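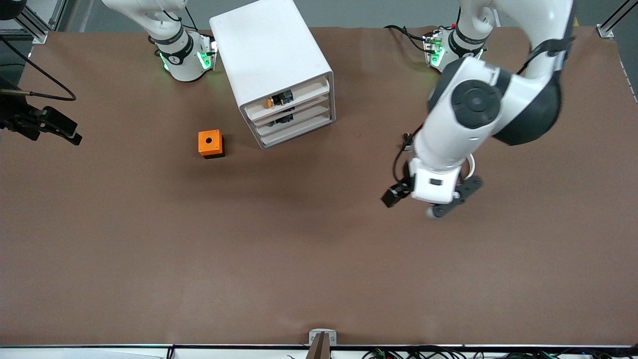 March, notebook 9, starting 7:40 am

Paste trials for the Wollar repair, continued from the last entry. Same flour, same water, new sieve. The old sieve had a tear near the rim and I had been blaming the cooking for the lumps.

Batch A. Wheat starch, one part to five of distilled water, soaked overnight in the cold cupboard. Poured off the top water in the morning and replaced it with fresh. Cooked in the double pan, stirring the whole time. Went translucent at 22 minutes, kept going to 35. Turned out into the square dish and covered with water.

Batch B. Same proportions, no overnight soak. Cooked the same length of time. Stiffer, and it caught on the bottom of the pan near the end. I would not use this on anything thin.

Batch C. Half of A, sieved twice, then thinned with water to the consistency of cream. This is the one for the lining.

Sieving takes longer than cooking. If anyone else does it, push the paste through with the bamboo spatula and not the metal spoon, the spoon leaves gray streaks. Second pass through the fine mesh, third pass only for C.

Paper. Tested two weights from the Iramura pack against the Drellon tissue we already had open. Cut strips with the grain and across it, pasted each to a scrap of the same map stock, blotter on both sides, light board on top.

Iramura thin, with the grain: flat, good adhesion, almost disappears over the printed side.
Iramura thin, across the grain: curled toward the paste, came back partway under the board.
Iramura medium, with the grain: flat, but visible as a lighter band.
Iramura medium, across: curled badly. Discarded.
Drellon tissue, either way: flat, but lifts at the corner when flexed. Fine for temporary hinges, not for this job.

So thin Iramura, with the grain, batch C. The medium can be kept for the spine folds where the map was creased into eighths and the paper is nearly through.

10:15. Started on the Wollar sheet itself. It is the large county map, scale wrong in the catalog card (I have penciled a correction on the card). Surface cleaned with grated eraser, brushed off from the center out. Quite a lot of dirt along the old folds and very little elsewhere. The hand coloring on the river boundary is water sensitive, tested with a damp swab in the lower margin and again near the bridge. Pink moved both times. Green did not. The pink will have to be kept out of the humidity pack or given a barrier.

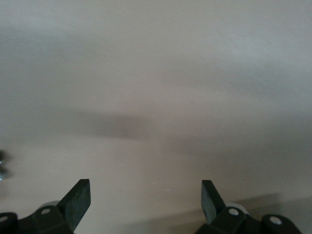

Pale surface with soft shadows, fingers open.

11:30. Tore the repair strips instead of cutting them, wet line with the small brush and a ruler. The feathered edge sits down much better. Strips numbered on the waste end in pencil. Long ones need two people, or one person and a piece of polyester to carry them on.

Applied to the three short tears on the left margin first. Paste on the strip, lay it down, tamp through spunbonded, blot, weight. Changed blotters after 5 minutes, again after 20, then left. The middle tear had been mended before with something brown that does not soften in water. I have left it alone and noted it on the condition sheet. Yáñez treatment report from the earlier loan mentions the same brown adhesive on the companion sheet and says it came away with a warm poultice. Would like to read the whole report before trying that on this one.

2:50 pm. Left margin strips dry. First and third tears are good. On the middle one the edges are a hair out of line because the old mend holds them that way. Acceptable for now.

Humidity in the room dropped after lunch and the C paste had a skin on it. Skimmed it off and stirred in a little water. Keep the lid on.

Supplies: blotter down to one packet. Spunbonded fine. The 3000 grit film for the spatula edges is nearly finished, reorder two sheets. Distilled water fine.

Next session
Read the Yáñez report.
Fresh batch of A, soak started the night before.
Barrier test for the pink, cyclododecane if there is any left in the tin.
Right margin tears, then the folds, working from the top.
Old sieve is in the trash, please leave it there.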